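Do You Need Another Organizer? A Doubter's Guide to Jars, Tape, Hooks and Baskets

By Sveva Rizzi

I have been reading storage advice for most of my adult life and following it for some of that time, and my drawers are no better than my mother's were. She owned no organizers. She owned a biscuit tin, a ball of string and a strong opinion about where the scissors lived.

So I've gone through the tips I hear most often and sorted them by whether they did anything in my own kitchen and workroom in Kurkeck. My kitchen is small. My workroom is a former pantry with a window. If you have a three-car garage and a label printer, your results may be different.

Decant everything into matching jars

The claim is that food keeps better and looks better in clear glass. It does look better. Whether it keeps better depends on the lid, and most of the sets sold for this purpose have lids I wouldn't trust with gravel. I bought a set of 13 from a shop in Tivden and the seals on most of them had gone slack by the following August.

Here is a test you can do at the sink. Fill the jar halfway with water, close it, dry the outside, and lay it on its side on a paper towel for an hour. If the towel is damp, that jar is for buttons. A jar with a proper screw lid that once held pickles or jam will often pass this, and you already own it.

Strong sunlight isn't kind to spices, oils, or tea, and clear glass does nothing to stop it. The row of jars on the sunny shelf is a photograph, and the one in the dark cupboard is storage. If you must have them on display, use them for things that don't care: dried beans you'll get through in a month, clothespins, rubber bands.

Getting the smell out of a used lid is the hard part. I've been told to use baking soda, vinegar, coffee grounds, and newspaper. Soaking the lid in hot water with dish soap and leaving it open on the windowsill for several days did as well as any of them. A lid that held pickled onions will go on smelling of pickled onions, so give it to a jar of screws.

Label the jar, not the shelf

This one I believe in. Shelf labels assume that the people you live with will put things back where they came from. A strip of tape on the jar goes wherever the jar goes.

Masking tape and a pencil will do. Ink from a felt pen looks smarter and then bleeds the first time somebody with wet hands picks it up. If you want the ink, write on paper and put clear tape over the whole label with a margin on all sides, and rub down the edges with the back of a spoon. Write the date you filled it as well as the name. I have flour in three conditions and only one of them is labeled with a month, and that's the one I use.

A heavy tape dispenser is worth having if you label a lot. The light plastic kind that comes with the roll skates around, and you end up holding it with your elbow.

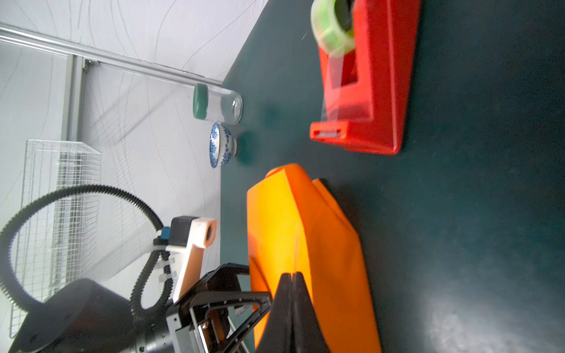
A red tape dispenser with a roll of clear tape.

If your tape keeps splitting down its length when you pull it, the usual advice is to buy better tape. Try warming the roll first. Tape that has been kept in a cold room gets stiff and tears in slivers, and an afternoon somewhere warmer often sorts it out. Peel off one full turn and throw it away, going all the way around so you get past the nick that started the split.

Old tape residue on glass: cooking oil, ten minutes, then a rag, then soap. The products sold for this work too. They cost more and smell like a gas station.

Hang it up

Here I have to be fair. Hooks do work, and I say that as somebody who has pulled two rails out of a plaster wall. What doesn't work is the idea that you should hang everything.

A hook is good for things you take down every day: the colander, the dustpan, the apron, the one pan you really cook in. Anything you use twice a year gathers grease and dust up there, and you'll wash it before you use it and again after. I took down half of what I had hanging and haven't missed it.

Buy fewer hooks than the rail will hold. Crowded hooks mean you lift off three things to get at the fourth, and then the three go on the counter, where they stay. Leave a hand's width between them. Mixed shapes are more useful than a matching set — a wide one for pan handles, a narrow one for the scissors, a clip for gloves and dishcloths.

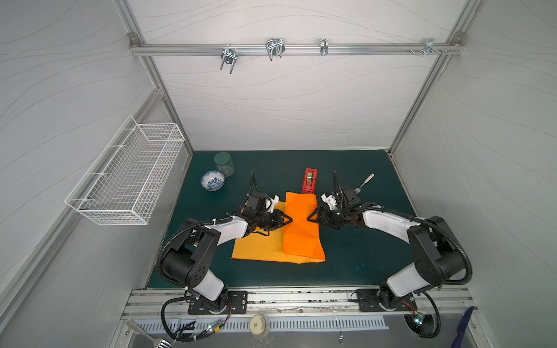
Then there's the wall. The packages all promise a weight, and the small print says this is for a solid wall in good condition, and mine isn't one. Knock along it and listen. If it sounds hollow you need the right anchor or you need to find a stud, and no adhesive strip is going to rescue you. I hung a rail with adhesive strips once. It held for long enough that I loaded it properly, and it came down at 5 in the morning with every lid I own.

If you rent, or you can't face drilling, a tension rod inside a cupboard gives you much of the benefit. Put it at the front, not the back. Spray bottles hang from it by their triggers, and you get the floor of the cupboard for the bucket.

Wire baskets on the wall

I was against these for years. They looked to me like a place for mail to die. I've come partway round, with conditions.

Wire is better than solid plastic in a damp room. Air gets through, and you can see what has collected at the bottom. It's worse for anything small. Pens go straight through the mesh, and so do batteries, seed packets, and the tiny hex key you need for the faucet. If you line the basket with cardboard to stop this, you've made yourself a solid box with sharp corners and could have bought the box.

Mount it lower than you think. Most people put a basket at the height where it looks right, which for me meant I couldn't see into it. You should be able to look over the rim while standing flat on your feet.

Empty it on a fixed day of the month. I know how that sounds. The alternative is what I found in mine at the end of one winter: 4 dead pens, a parking receipt, a tube of glue set hard, and a warranty card for a kettle I'd already replaced.
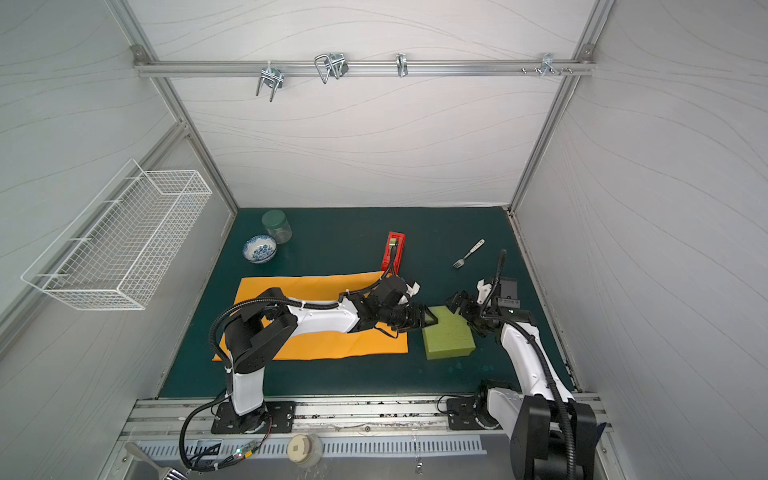

Mats on the work surface

A mat on the worktop is sold as protection for the table, and for that it's fine. It's also sold as something that will help you work neatly. It won't. You'll work precisely as neatly as you did before, on a mat.

Still, there are two good reasons to have one. Small parts don't bounce and roll the way they do on bare wood. And a plain dark color shows up a dropped pin or a white button right away, while a patterned cloth will hide it until you sit on it. I'd avoid anything with a busy print for that reason alone.

Clean it with a barely damp cloth and mild soap. Don't stand it folded in a corner. A fold pressed in for a season stays in, and your cup will rock on it forever. Roll it loosely, or slide it flat behind a cupboard. If it's already curled, weigh the corners down with books for a couple of nights and try it again before you throw it out. Keep hot pans off it whatever the package says.

My neighbor bought a mat from Ellden that was supposed to heal itself after being cut. We've checked it together. It has good days.

Soft, floppy containers

Collapsible tubs, bendy buckets, folding bins. The sales pitch is that they take no room when you aren't using them. That's true of the ones you never use.

Two things to look at before you pay. First, how it behaves when you pick it up full and by one side, because you will. A soft wall gives under your fingers and the opposite side drops, and if it's full of water you're wearing it. Second, whether it has a firm rim. The rim does nearly all the work in a floppy container, and a cheap one saves money right there.

For laundry, toys, weeds, and wet boots, I think the soft kind is worth it. It doesn't crack when it's kicked, and it won't chip the paint on the stairs. For water, for tools with points, or for anything you plan to stack, get a rigid one.
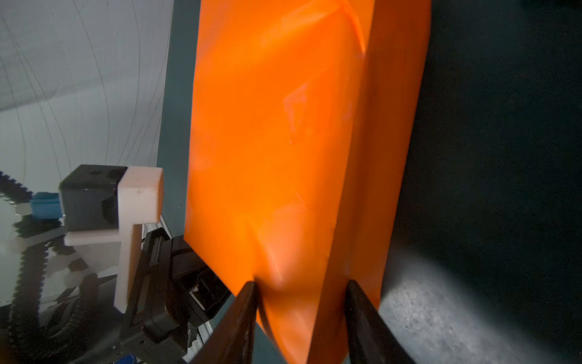
Page last changed: August

Readers have asked about creases in soft plastic since I first put this page up. Hot tap water and patience will take out a shallow one. Fill the thing, let it sit until the water is lukewarm, push the fold out from the inside with your palm, and then let it cool holding the shape you want. A deep crease that has turned white is a weak spot and it'll split there sooner or later. Don't use a hair dryer. I did, and now I have an oval bucket.

What I'd buy and what I wouldn't

I added up my receipts for storage products over the years, or those I could find, and stopped when I got to 212 dollars. Of all that, I'd buy these again: one rail, screwed into something solid. A few odd hooks. A tape dispenser that stays where I put it. A soft tub with a firm rim.

I wouldn't buy the jar set, the drawer dividers that fit no known drawer, the rotating tray, or the cord box. The rotating tray has its supporters, and two of them have written to me. In a deep corner cupboard I'll grant it's handy. On a shelf it takes up a circle's worth of a square space and flings the vanilla off the back.

The Bañez folding rack that several of you recommended is still in its carton. I'll put it up when the weather turns and I'm drying indoors again, and add a few lines on it then.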